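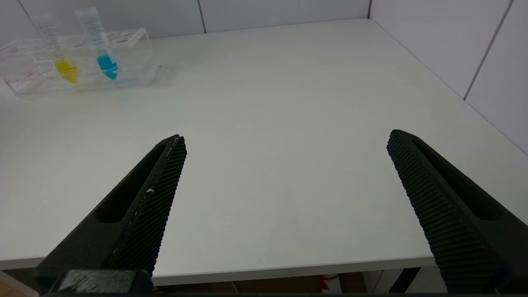 Setting up your Lockyer phone for the first time

You're going to love how quick this is! Have your old phone nearby and charged if you want to bring your photos over.

1. Slide the SIM tray out with the pin from the box, lay the card in with the gold side down, and push the tray back until it clicks.

2. Hold the side button for 3 seconds. The Clemwood start screen comes up and asks for your language.

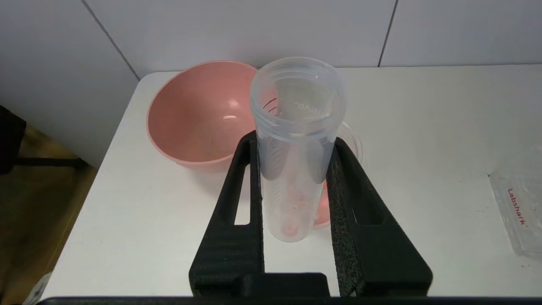 3. Join your Wi-Fi network, then tap Copy My Stuff. A full 128 GB phone can take a while, so this is a great job for a lazy Saturday morning.

Note: Both phones must stay on the same network until the bar fills.

4. Add your fingerprint. You can save 2, and one from each hand is really handy! 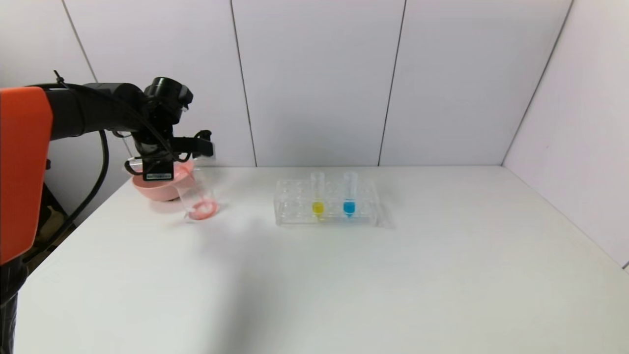

5. Open Settings, tap Updates, and install anything listed. The new camera modes come with the first update, and they're a blast.

Caution: Do not remove the SIM tray or turn off the phone during an update.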